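June 18, 2020

FLASTCOMBE - I went over to the Bogale building this week to find out whether a machine can put away a pile of plastic bins yet. Short answer: sort of, sometimes, and you'd better bring a snack.

The chore is one every store clerk and parent in town knows. Bins come back in every color, somebody has to pull the stack apart, and somebody has to put it back together so it fits on a shelf. The folks at Rilley, who sell housewares out on the county road, would love to hand that job off (so would I, my kitchen cabinets are a disgrace). They've asked the Clirkex project to see how far two robot arms can get with it on an ordinary wood table.

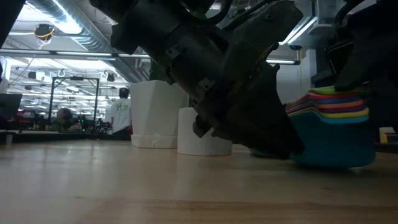

One Rilley clerk told me she would believe it when the thing could keep up with her on a Saturday-sized crowd, and that until then she'd like a second pair of human hands, please. Fair enough! She does a full cart before her coffee gets cold.

The numbers I was given are better than I expected, though. Over 80 tries went into the log this month, and the team counts 17 of them as clean, meaning no person had to step in. The rest needed some help. Nested rims are the sore spot. They sit so close together that grabbing one bin and only one bin is hard, and I say that as a person with thumbs who still ends up holding three.

Then there's everything else that lives on a table. A real house has plants and odds and ends in the way, and a sales floor has even more, so the arms have to do their work with stuff standing right there.

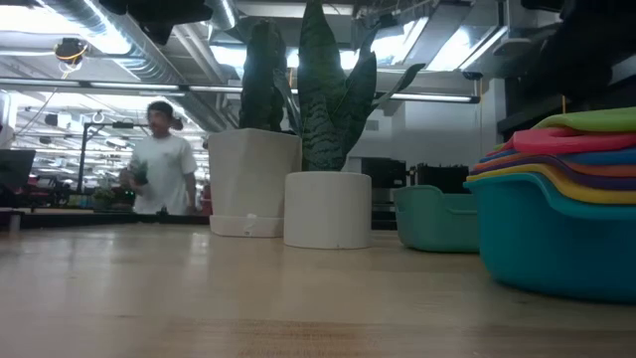 My neighbor read a draft of this over the fence and wanted to know why anyone would start with bins when there are bathrooms to scrub. I passed that along. Bathrooms are on the wish list, I'm told, a long way down, somewhere after folding towels.

Rilley plans to look at the results again in 5 months before spending any money. Nobody's hours are being cut over it, the store says, and the evening restock stays with the evening crew. I'll go back when the next batch of tries is done. In the meantime my own cabinets are still waiting on me.

Contact the newsroom | Copyright 2020 | Back to top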